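Speaker notes, Kirsten Bergmann. Sorting and small-parts trays: what we keep, what we label, what we throw

Start without slides. Ask who has a drawer they can't close. Wait for hands. Don't fill the silence.

Thank Snædís Lykkegaard for the slot, she moved her own talk to let me in. 18 minutes, so skip the history bit if the clock is past 9 when I get to it.

Opening story: Prosuvstead stockroom, first March I worked there. 168 bins, most with mixed stuff in them. Parts, empty boxes, somebodys lunch fork. We had a labeling system. The labels were on the shelves and the bins moved. (pause, let them laugh or not)

Point one. Shallow beats deep. Deep bin = archaeology. Sloped walls good, things slide back to the middle and you can get your fingers under a flat box. Small pieces still wander off to the corners, show of hands who has lost a spacer that way.

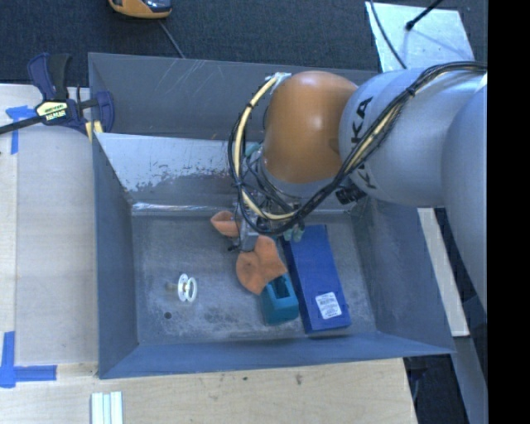 Point two. Boxed and unboxed together. A box with a barcode on it you can look up. A bare block or a little white plastic bit, you're going on color and shape and whoever is oldest in the room. Rule we use at Welico now: anything without a label gets one before it goes back on the shelf. Not after lunch. Grímur Vídalín will disagree in the Q&A, let him, he has a fair point on the cost of labels.

Point three. Fix the tray down. Clamp it, one corner is better than none. Trays creep when you work over them all day and then your reach is off. Scuffs and stains are fine, dont buy new trays because the old ones look tired. Do wipe out the dust. Delali Ackah's team does it at shift change, takes them 30 seconds.

If time: the Clultance trial. Long boxes laid diagonal when they won't go straight. Ugly but quick. Keep this short, I ran over on it last time.

Throwing things out. Say it slowly. If you can't name it and no one claims it, it goes in the "Sebastian" box (named after the cat, dont explain) and the box gets emptied at teh end of the quarter.

Close: go back to the drawer question. Ask them to pick one. Handouts are by the door. Auður Gunnlaugsson has the sign-up sheet for the stockroom visit.

Water!! Left it in the car last time.

Filed under: Talks & Handouts, Storage, Small Parts

Recently added
Label stock: paper or poly?
Notes from the Prosuvstead shelf move
What goes in a first-day drawer
Bin sizes, a short rant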